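Door sim update from the garage build. I'm still on the two-armed robot in the stone corridor level, and almost all of December has gone into one lever handle.

The arm kept coming in too low, so I moved the wrist target up and slowed the last part of the reach.

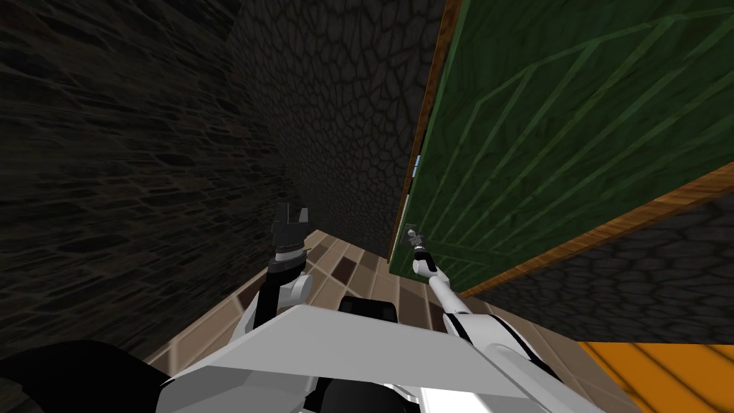
Right arm at the handle, left arm parked out over the tiles. 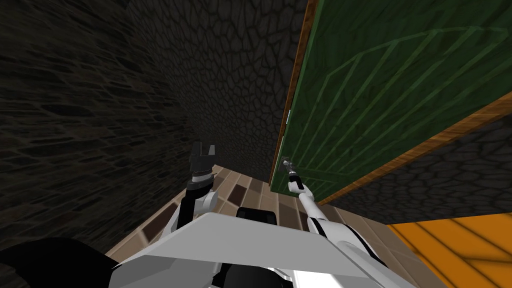

Yasuo Hoshino wrote back that I should stop tuning the reach and look at the door hinge friction first, as his runs on the Pukar build all failed on the pull.

Fair. I had friction at the default. Changing it tonight and running 45 tries with the same start pose.

Also splitting the grasp and the pull into 2 scripts – easier to see which one breaks.

The real arm is still on the bench waiting on a Norkex driver board. No point wiring it until the sim opens a door 4 times in a row.

Best so far is 3.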